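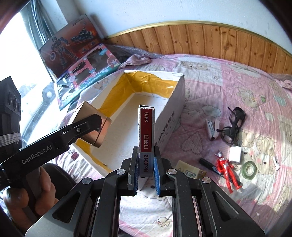

Figure 1. Box of 24/6 staples, No.0012.

Who Said Ferska Broke Up? Tracing a Celebrity Rumor
Bok-nam Pyo
Media and Society, Project Report
Submitted Oct 30, 2018

Background

In early October a post on the fan forum Narnarero claimed that the pop duo Ferska had split up in the middle of recording. By that evening the gossip site Plendadero was running it as a headline with the words "sources confirm." The duo then put out a new single, called Ok, with both members singing on it. Plendadero changed its headline to "Ferska back together."

I did not believe the first headline and I don't think much of the second one either. A band can't get back together if it never came apart. I wanted to find out what the word "sources" stood for in this case.

Method

I saved every public post in the Narnarero thread from the opening claim until the release of the single, which came to 1479 posts. I sorted each post by hand into one of two groups: posts that gave any kind of source, and posts that did not. I was generous. A link counted, a screenshot counted, and so did "my cousin works at the studio."

I did the sorting alone, so there was no second reader to check my choices. Deleted posts are missing. I wrote to Plendadero twice to ask who their sources were and got an automatic reply both times, thanking me for my interest in advertising.

Results

Out of 1479 posts, 89 gave a source. Most of those linked to the Plendadero article. The article itself linked back to the opening post in the forum thread, so a reader who followed the trail ended up where the rumor began. The remaining sources were screenshots of other fans' comments, and a tour photo in which the two singers are standing apart. Several people treated the photo as proof. I looked it up and it was taken at a show from the year before.

The opening post says the writer "heard from someone close to them." The writer was asked many times who that was and did not come back to the thread.

Discussion

It would be easy to blame the fans, but a fair number of them doubted the story from the start. Their posts were short and got few replies. Long posts explaining why the split made sense (the haircuts, the missing birthday message) got plenty.

I can't say the rumor was planted to sell the single, although two classmates are sure it was. The timing is handy, but timing is the same kind of evidence as the tour photo — I would need more than that. I also can't prove the duo never argued. All I can say is that none of the posts I read showed any sign of knowing.

With more time I would compare this thread with one about a rumor that was later confirmed, to see if the share of posts with a source is any higher. I suspect the difference would be small, but that is a guess and should be graded as one.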